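Print this page | E-mail this page

Gallano Residents' Help Exchange
Housing and Utilities > Water

Question

Low hot water flow at one bathroom sink after building work. Whose responsibility is it?

Submitted by: Samira Kassab
Date submitted: 29 November 2019

I am the leaseholder of a second-floor apartment in the Drerken buildings. In September the management company, Trirnum Property Services, replaced the main hot water riser serving our side of the building. Written notice was given and the work was finished on schedule. Since that time the hot water at the bathroom sink has been reduced to a thin stream. The cold water at the same sink is normal. The kitchen and the shower do not appear to be affected.

I reported the matter by telephone and was told that fixtures inside the apartment are the responsibility of the leaseholder. My lease states that the landlord shall maintain "pipes and conduits serving more than one unit," and that the tenant shall maintain "taps, traps and appliances within the unit." It does not mention the shutoff valves under the sink or the flexible supply lines.

I would be grateful for guidance on the following points. First, whether the shutoff valve is normally treated as part of the fixture or part of the pipework. Second, whether I may carry out a basic check of the faucet myself without weakening my position. Third, what form a written complaint should take. A plumber has quoted $39 for a visit, with any repair charged separately, and I would prefer not to pay this if the cost properly belongs to the management company.

2 of 3 readers marked this question as useful.

Answer 1

From: Geagea Tenants' Advice Desk

The division of responsibility set out in your lease is a common one, and the silence on shutoff valves is unfortunately common as well. Leases differ, and the following should be read as general information.

Where a lease refers to pipes serving more than one unit, the usual reading is that the landlord's duty ends at the point where the branch line leaves the shared riser. The branch line, the shutoff valve and the supply line then fall to whoever is responsible for the interior of the unit. A valve under a sink serves only that sink. On the wording alone, your management company has an arguable case.

The wording is, however, only part of the matter. If a fault inside the unit was caused by work carried out on the shared system, the party that ordered the work may be responsible for putting it right, whichever side of the line the fault appears on. Debris released during the replacement of a riser can travel into branch lines and settle in valves and faucet cartridges. The timing you describe is relevant but does not prove the cause. You should try to establish two things: that the flow was satisfactory before September, and that a blockage is present now.

With regard to your second question, ordinary care of a faucet, including cleaning the aerator, is something a tenant is expected to do and should not count against you. Opening the shutoff valve or disconnecting a supply line is a different matter. We would advise that this be left until the management company has had a written opportunity to inspect. If a plumber attends, please ask for a written statement of what was found, and keep any parts that are removed.

A written complaint should be brief. It should contain:

- your name, unit number and the date of the letter;
- the date on which the riser work was completed;
- the date on which you first noticed the reduced flow;
- the clause of the lease on which you rely;
- a request for inspection within a stated period, for which 14 days is reasonable.

Send the letter by a method that provides proof of delivery and keep a copy. A telephone report is of little value unless a reference number was issued.

Answer 2

From: member 2542

Same thing in our building. It was grit. They came and flushed it and did not charge. Ask your neighbors on the same riser, if they have it too then it is not your faucet.

Answer 3

From: Building Maintenance Section (retired member), Gallano

The legal position has been covered above. The following procedure may be used to locate the restriction. It requires no special tools, and the water need not be shut off to the apartment.

1. Clear the vanity top and close the drain stopper, so that small parts are not lost.

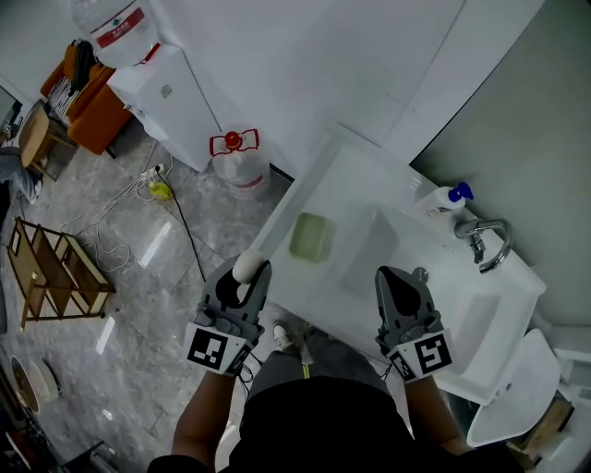 2. Unscrew the aerator from the end of the spout. Wrap it in a cloth before using pliers on it. Note the order of the screens and washers as they come out.

3. Run the hot and cold water separately with the aerator removed. As both supplies pass through the same aerator on a standard mixing faucet, a blocked aerator would normally reduce both. In the present case I would expect the cold to remain strong and the hot to remain weak, but the test should be done and the result written down.

4. Confirm that the hot shutoff valve under the sink is fully open. Contractors frequently close these valves during riser work and do not return them to their former position. Turn by hand only. If the handle is stiff, leave it alone.

5. Measure the flow. Hold a measuring jug under the spout for 15 seconds with the hot side fully open, and repeat with the cold. Include both readings in the letter to the management company.

6. Refit the aerator hand-tight.

If the valve is found to be fully open, the restriction is most likely in the valve itself, the supply line, or the hot side of the cartridge. A replacement cartridge is inexpensive, although the correct pattern must be obtained for the make of faucet. I would not replace it before the inspection, for the reasons given in Answer 1.

I would add that where several apartments were connected to a new riser, the contractor should have flushed the lines before handing the work over. It is reasonable to ask the management company whether this was done and whether a record exists. In my experience the request alone is often sufficient to obtain a visit.

This question is now closed to further answers. Members with a similar difficulty are asked to submit a new question and to state the type of building and the relevant wording of the lease.

Contact the Exchange | Copyright Gallano Residents' Help Exchange | Back to top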